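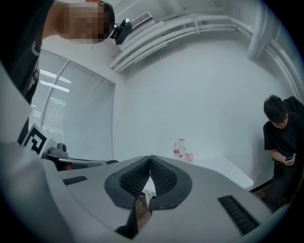

Sleep was something to catch up on over the weekend, according to one worker at the Hamann plant in Kulport, and five short nights did no harm if two long ones followed. Many people would agree. This chapter looks at what happens when they test the idea.

Chapter 15
Sleep and the Working Week

Most adults need at least seven hours of sleep a night. A person who gets six is short by five hours at the end of a working week. Two late mornings may give back some of that time, but they also move the body clock, and Sunday night becomes harder.

Key terms: sleep debt, body clock, sleep window
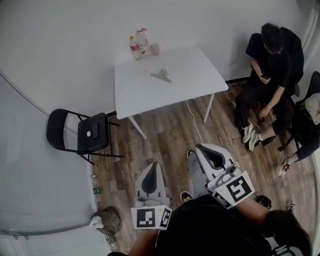
15.1 The Etbridge Sleep Diary

In February, 29 office workers in Etbridge kept a sleep diary for 20 days. Each morning they wrote down when they went to bed, when they woke, and how rested they felt. Those with a steady bedtime gave themselves higher scores, even on days after a short night.

Before reading on, start a diary of your own. Use the blank form at the back of the book and fill it in before breakfast.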